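Status: open, waiting on one more batch
Instrument: Padis gel permeation unit in the back lab
Sample family: Folell (compostable film polymer, lactide based)

**Problem as first logged**

Molecular weight readings for Folell come out lower every time we rerun the same vial. The first injection looks great, the second is down a bit, and by the fifth the main peak has a fat shoulder on the low side. I love a weird chromatogram as much as anyone, but we can't report numbers that depend on who got to the autosampler first!

Things I ruled out early:

- Column. Ran the polystyrene standards before and after, and they landed right on top of each other.
- Pump flow. Steady through all 26 injections, no pressure spikes.
- Integration settings. Same method file, same baseline points, checked twice.

So the instrument is fine and the polymer is changing in the vial. That's a much more fun problem.

**Update 1**

Made fresh solutions from the same bag of pellets and left them on the tray at room temperature. Injected one every hour. The drop shows up from the second hour on and keeps going. Polystyrene in the same solvent bottle doesn't budge, which fits, as it has no ester links to break.

My guess is water plus a trace of acid in the solvent, chewing through the chains. Folell is supposed to fall apart in a compost heap, so I suppose it's just eager.

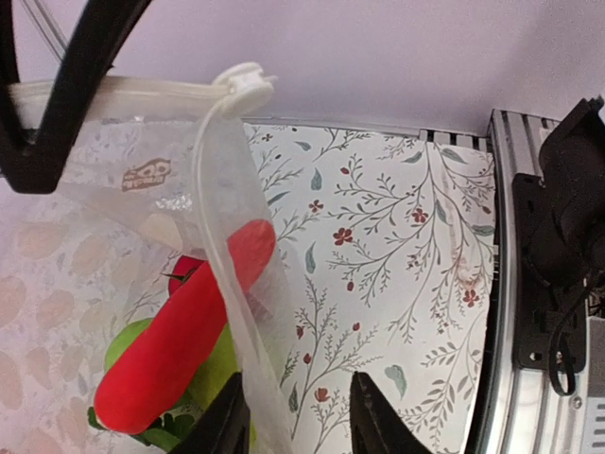
*Zipper bag with its slider, held open at the top.*

I also pulled the drying records for the pellets. The Delleck vacuum oven was set to 60 °C for all of the batches, but one batch only got 6 hours and the others stayed in overnight. The short one is the batch with the worst shoulder. Lovely clue, but it can't be the whole story, because the overnight batches drift too (only slower).

**Update 2**

Ran three solvents side by side with overnight-dried pellets:

| Solvent | Drift after 5 hours |
|---|---|
| Current bottle | clear shoulder, peak shifted |
| Fresh bottle, opened today | very slight |
| Fresh bottle, stored over molecular sieves | none I can see |

Look at that last row! I overlaid the first and last traces and had to change the line color to tell them apart. The current bottle has no opening date on the label, so I can't say how old it is. It went into the waste drum and I've put a date sticker on both new ones.

Then I tried the obvious nasty test — a fresh vial from the sieved bottle with a tiny drop of water added. Some drift, but less than the old bottle gave. A drop of water with a trace of acid gave the full ugly shoulder inside an hour. So water alone is slow, and water with acid is the real culprit.
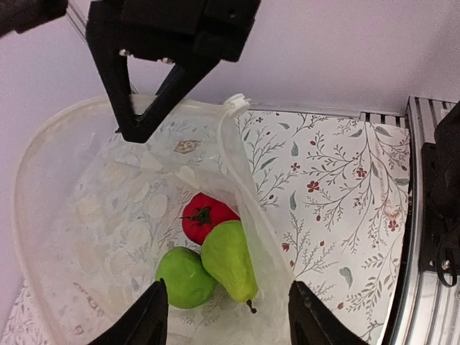

Nilton Puma: Great table, but please don't close this yet. We had the same shoulder on the Tello samples last November, and that time it was leftover tin catalyst in the polymer. The catalyst makes the chains swap ends and break up in solution, and dry solvent hides it for a while without curing it. Can you wash a small portion of pellets and run washed against unwashed? If they match, I'm happy to blame the bottle.

**Update 3**

Very good point, and I'm glad it came before I hit the close button. I dissolved 300 mg of pellets, crashed the polymer out in cold methanol, filtered it, and dried it overnight. It came out as beautiful white fluff, by the way. The loss on the filter was small.

Washed and unwashed are both in the sieved solvent now, in a tray that will run through the night. I added two vials in the plain fresh bottle as well, so if catalyst is doing anything we should catch it there first.
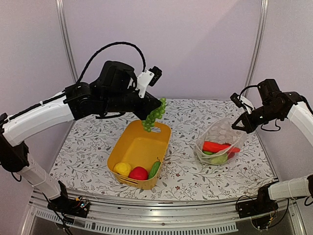 Early traces at the time of writing: washed and unwashed sit on top of each other in the sieved solvent. In the plain bottle the unwashed vial may be starting to lean left, but it's within the noise and I don't want to call it from two injections.

For anyone running Folell before this is settled:

1. Use the sieved bottle only.
2. Make the solution right before you inject it. No leftovers from the morning.
3. Dry pellets overnight, and write the start time on the sheet.
4. Put a polystyrene standard at both ends of the tray.

Older Folell results from the undated bottle are flagged in the results folder. I haven't deleted any. First injections made straight after dissolving are probably usable, but I'd like to rerun a couple before saying so.

**Still to do**

- [ ] Overlay the overnight traces, washed and unwashed
- [ ] Send a pinch of unwashed pellets for tin analysis
- [ ] Rerun the short-dried batch after a full night in the Delleck
- [ ] Ask Nilton for the old Tello traces so I can compare the shoulders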